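Search tickets Enter ticket number or keyword

Ticket 1038: Label printer skips every second label after driver update

Posted 1/23/21 by Fitriani Hutapea

Reported problem: The Firley label printer at the Wuisan shipping desk prints one label, feeds a blank, then prints the next. It started after the driver was updated. Print quality is fine and no error light comes on.

Setup: Firley desktop printer on USB, Skusness shipping software, 4 x 6 labels with a gap between them. The same rolls worked before the update.

Step 1. Turned the printer off, reseated the roll and closed the lid until both sides clicked. No change.

Step 2. Ran the gap sensor calibration from the front button. The printer fed two labels and stopped in the right place, so the sensor can find the gap. Jobs sent from Skusness still skipped.

Step 3. Printed the driver's own test page. It skipped too. That points to the driver and clears Skusness.

Step 4. Opened printing preferences. The update had put the page size back to the default, which is longer than our label. The printer was running past the gap and moving on to the next one. Set the size to 4 x 6 and the media type to "labels with gaps" - it had been on "continuous".

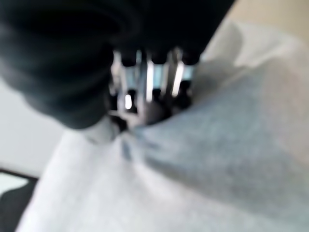
Step 5. Sent ten test labels. No blanks. Sent a batch from Skusness and got one blank at the start, then none. The first blank went away after I turned off "feed before job" on the Advanced tab.

Still open: the second desk has the same driver waiting to install. Please hold off until I've saved the settings to a file - the update will wipe them there as well.

Status: Fixed at desk one, pending at desk two.

Related tickets
Firley printer shows offline after sleep
Skusness error 3022 when saving an address
Fillalness scanner reads barcodes twice
Where to order label rolls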